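Section 4: Fitting a new cord to drawstring trousers

Now for the fun part! If you've read Sections 1 to 3 you already have your Lastitz cord cut and its ends sealed, and you're ready to thread it. Callum MacBrayne wrote the first version of these steps for our October workshop, and Gyu-bin Yoo has tidied them up since (the knot in step 8 is hers, and it's a beauty).

You will need:
Lastitz cord, ends sealed
Rirberg threading bodkin, or a large safety pin
A few dressmaking pins
A flat surface big enough for the whole garment

Preparing the trousers

1. Wash and dry the trousers before you start. Cotton waistbands can shrink, and you want that over with before you decide on a cord length.
2. Lay them out flat, a bed is perfect, and smooth the legs so the waistband isn't twisted.
3. Find the cord openings. Most trousers have 2, either side of the centre front, but some have a single slot on the inside.
4. Feel along the channel for hard lumps or stitching that crosses it. Mark anything you find with a pin placed well above the channel. 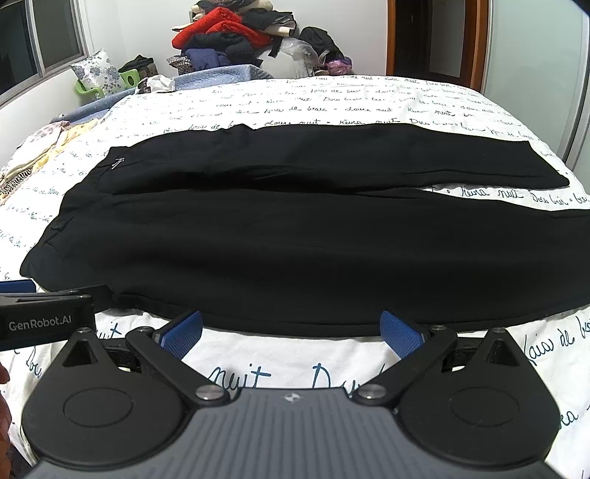
Can I use the old cord to pull the new one through?

It works very well if the old cord is still in place. Stitch the two ends together with a few small, flat stitches, then draw the old cord out slowly until the new one appears. Skip to step 7 once it's through.

Threading the cord

5. Fasten the bodkin to one end of the cord and pin the other end to the outside of the waistband. Please don't leave out that second pin! Chasing a lost end round the channel is no fun at all.
6. Push the bodkin in at the left opening. Bunch the fabric over it, hold the tip, and pull the gathers back behind it. Keep going in short moves until you come out at the right opening.

Caution: If you use a safety pin, make sure it is fully closed and check it again at each side seam. A pin that springs open inside the channel can tear the fabric or your finger.

Note: Stuck at a seam? Back up a little, turn the bodkin over and try again. Side seams are bulky and there's nearly always a smoother way past on one face.
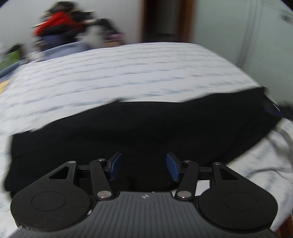 7. Spread the gathers evenly, then stretch the waistband out to its full width. Leave at least 11 cm of cord showing at each side when it is stretched.
8. Tie a double knot near each end and pull it down hard. You'll love how neatly it sits.
9. Sew a short line of stitches through the waistband and cord at the centre back. The cord can't slip out in the wash after that.

Caution: Keep the iron away from the sealed ends. They soften quickly under heat.

For elasticated waists, carry on to Section 5.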